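4. Filling and facing the snack bay

This section covers the bagged goods: sev, wafers, chips and anything else that is mostly air and sold by weight. It assumes you have already put up the Kivix uprights (Section 2) and hung the shelves level (Section 3). If you skipped the spirit level, go back now. Bags on a sloping shelf migrate, and they always migrate towards the customer.

What you will need

The shelf plan for your bay
A dry cloth and a slightly damp one
The step stool, if you are working on the top shelf
A tray or trolley for anything you take off
A pen that works (test it before you leave the counter)

4.1 Before you start

1. Check the bay number on the plan against the number on the upright. The plan for bay 6 looks very like the plan for bay 9 when held upside down. Selvaraj Begum, who wrote most of this guide, has filled an entire bay on that basis and would like it to be of use to somebody.

2. Clear one shelf at a time. Do not empty the whole bay on to the floor, however organised you are feeling.

3. Wipe the shelf with the damp cloth, then the dry one. Get into the back corners, where the crumbs hold their meetings.

4. Let the shelf dry completely before anything goes back on it.

CAUTION: The front lip of a Kivix shelf is folded metal and the ends are sharper than they look. Run the cloth along the lip from the middle outwards and stop short of the bracket.

4.2 Setting out the rows

5. Large bags go two deep, one row at the front and one behind. Three deep will fit if you lean on them, and the sound you hear will be the sev.

6. Keep each flavour in its own block, running from the front of the shelf to the back. A customer who takes the front bag should find the same thing behind it.

7. Put blocks of different colours side by side where the range allows. Green next to purple can be told apart from the end of the aisle. Green next to slightly different green cannot, and you will spend your afternoon sorting out the results.

8. Stand every bag upright on its bottom seam, logo to the front. If the pack has a clear window, the window faces out too. People like to see what they are buying, even when they have bought it every week for years.

9. Older dates to the front, newer dates behind. Read the date on each bag. Do not assume a carton holds one date because it ought to.

NOTE: Some bags will not stand. Hold the top corners, give the bag one gentle shake so that the contents settle into the base, and try again. If it still falls over, put it in the back row between two sensible ones.

4.3 Lifting bags off and putting them back

You will need to take bags down to check dates, close up gaps or move a block along. Most of the damage in this section happens here, usually at speed.

10. Support the bag low down at the front with one hand, fingers spread.

11. Bring the other hand up to the side before you take the full weight.

12. Lift clear of the neighbouring bags, then draw the bag towards you. Dragging it out sideways brings a friend.

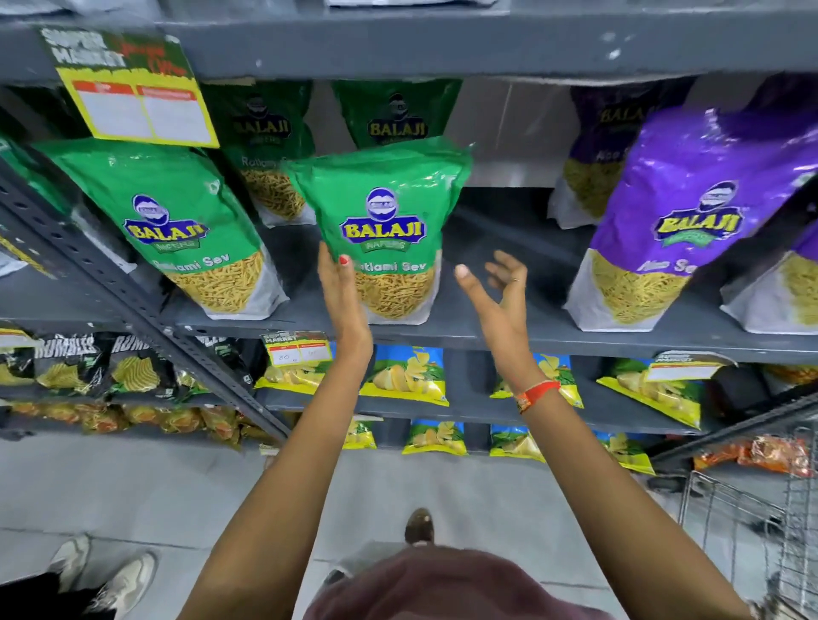 Fig. 4.1 Taking down a large bag of Ratlami Sev. Note the open gap between the green block and the purple.

13. Never lift by the top seal. It is there to keep the air in and has no interest in a second job.

14. To put a bag back, set the base down first and tip the top upright. Let go slowly and wait a moment before turning your back on it.

CAUTION: Do not squeeze a bag to see whether it is fresh. It was.

4.4 Closing gaps

A gap is allowed between two blocks while you are working. It is not allowed once you have gone for your tea.

15. If stock is waiting, fill the gap from the carton, checking dates as in step 9.

16. If there is no stock, bring a bag forward from the back row of the same flavour. Do not fill the space with a different flavour, a tin, or the cloth.

17. Leave 25 mm between the tallest bag and the shelf above. Bags that touch the upper shelf come out crumpled, or bring the ticket strip with them.

18. Straighten any bag that has started to lean. One leaning bag is a nuisance, and by closing time it will have persuaded the rest.

4.5 Tickets and the shelf record

19. Slide the price ticket into the strip beneath the left-hand edge of its block. The Nulier strip opens from the top. It will also open from the bottom, once.

20. Write any missing lines on form 3039, with the bay number and your initials. "Some green ones" is not a product name.

21. Put damaged bags on the tray and take them to the returns shelf. A bag with a split seam is damaged even if nothing has fallen out yet.

22. Stand back to where a customer would stand and look at the whole bay. Fix whatever annoys you first.

NOTE: The snack bay is refaced twice a day, and again every evening in November, when the large bags sell faster than anyone plans for. For top-shelf work see Section 5, and read the part about the stool before using the stool.

Section 4 last revised April 19, 2024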